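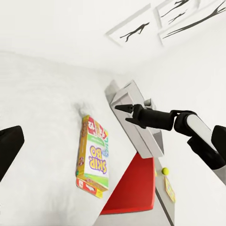

Istard Users' Forum > Motion Planning > Simulation and Validation
Topic: Second arm treated as static by the planner in shared-workspace scenes

trunilex_support_desk
Members are asked to comment on the following behaviour before a change is proposed. In two-arm scenes, the Istard planner takes a snapshot of the other arm's joint positions when a request is received. It then treats those links as fixed obstacles until the request is complete. Our team ran 1,283 simulated reaches with this arrangement. The planner reported every path as clear, but the separate contact checker flagged 5 of them. In each case the second arm was moving when the snapshot was taken.

plurley_lab
We have seen the same fault. We would recommend publishing the full planned path of each arm, with timestamps, and checking one against the other. The Shi bridge already carries this information and no new message type would be needed.

kestrel_ops
I must disagree with the previous member. Timestamps are of use only if both controllers keep to them. Ours slows down near joint limits, and the published path is then wrong by the time it matters. A simple lock on the shared space is slower, but it can be defended at a safety review.

plurley_lab
A lock would leave one arm idle for much of the cycle. That may suit kestrel_ops, but it should not become the default for all users.
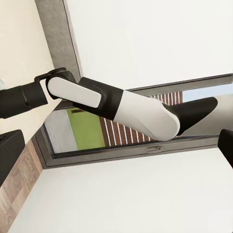 trunilex_support_desk
We should also like to raise the matter of the wrist view. Our perception node removes the camera's own gripper fingers with a fixed mask, which works well. It has no such mask for the other arm, so those links enter the depth map and are kept as furniture. After the arm moves away, the planner continues to avoid the place where it was.

northgate_sim
That is a fault in the map settings and should be reported separately. Please set the decay time to 800 milliseconds and filter both arms using the joint states. We made this change in August on release 4 and have had no leftover obstacles.

kestrel_ops
Filtering by joint states assumes that the two bases are calibrated to each other. In simulation this is given. On hardware it is not, and a small error leaves a thin shell of points around the arm.

northgate_sim
Agreed. Padding the link shapes removes the shell, at the cost of losing small items close to the arm.

trunilex_support_desk
We are grateful for these replies. The map fault has been entered as a separate report. We shall repeat the same reaches with timestamped paths and with the lock, and post both sets of results in this topic. Members who object to the use of the Shi bridge for this test are asked to say so before the runs begin.

kestrel_ops
No objection to the test. My objection to the default stands.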